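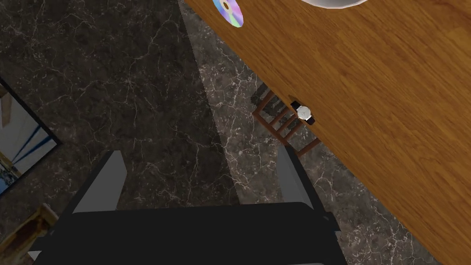
3. Leveling and first oiling

Do this before the table goes into daily use. Allow 40 minutes, plus drying.

1. Stand the Hallwood on its feet in the room where it will stay. Stone or tile floors - fit the felt pads first (bag J).
2. Set a level across the top, short side, then long side.
3. Turn the adjuster under the low leg clockwise. Quarter turns only. Check again.
4. Still rocking? Go back to section 2 and loosen the corner bolts, press down on the top, retighten.

Note: do not back an adjuster out more than 10 mm. The thread is short and it will drop out.

5. Wipe the top with a dry cloth. No spray polish, no silicone, ever.
6. Shake the Jostus oil. Pour a small amount on the pad and work it along the grain. Thin coat.
7. Wait, then wipe off whatever is left sitting on the surface. Sticky patches mean too much oil.
8. Leave overnight. Second coat the same way. Edges and end grain usualy take more.

CAUTION: oily rags can catch fire on their own. Lay flat outdoors to dry or soak in water before they go in the trash.

CAUTION: 2 people to lift. Never drag - it bends the adjusters and scratches the floor.

Hot pans: use a mat. Water rings: fine sandpaper, light pressure, with the grain, then re-oil that spot. Heating season dries the wood out so oil again in December or when teh top looks dull.

Replacement pads and adjusters: order part 437 from Holow.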